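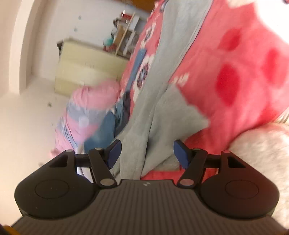 One guest said afterward that the real course was easier than the one in the game, and the remark became the best-known comment on the Fudwood press day, a promotional event held in April at the Clodari cross-country ski center. The event was organized by the agency Nuchit for the game publisher Holama to introduce Fudwood, a ski racing game named after the forest in which most of its courses are set.

Background

Holama had previously shown its games at trade fairs, where visitors played short demos at a booth. For Fudwood the publisher wanted guests to ski part of a course before playing it. Nuchit proposed Clodari, which had served as the model for the game's opening level and usually keeps snow on its upper trails late into spring. The center closed one trail to the public for the afternoon – the rest of the network stayed open.

Event

Guests came from sports magazines, gaming websites and video channels. There were 50 in all, divided into 2 teams, with instructors from the center assigned to each. Skis, boots and poles were supplied. After a short lesson, the teams skied a relay over the lower section of the trail, which has a long climb followed by a left-hand bend through the trees.

The second part took place indoors at 14 stations running an unfinished version of the game. The same relay was repeated on screen, and the times from both parts were added together. The team that had lost on snow won overall. No prize was given, although each guest received a team hat.

Reception

Coverage was mostly favorable. Several writers praised the way the game handles fatigue on climbs, where pushing too hard early slows the skier near the top. Others found the downhill sections less convincing and said the edges of the track were hard to see in flat light. Holama changed the track markings before release and added a setting for stronger contrast.

A video of the relay posted by Nuchit was viewed around 4,000 times in its first day. Clodari later put up a sign at the start of the trail giving its name in the game.

See also

Cross-country skiing
Sports video games
Product launch

This page was last edited on 4/23/26.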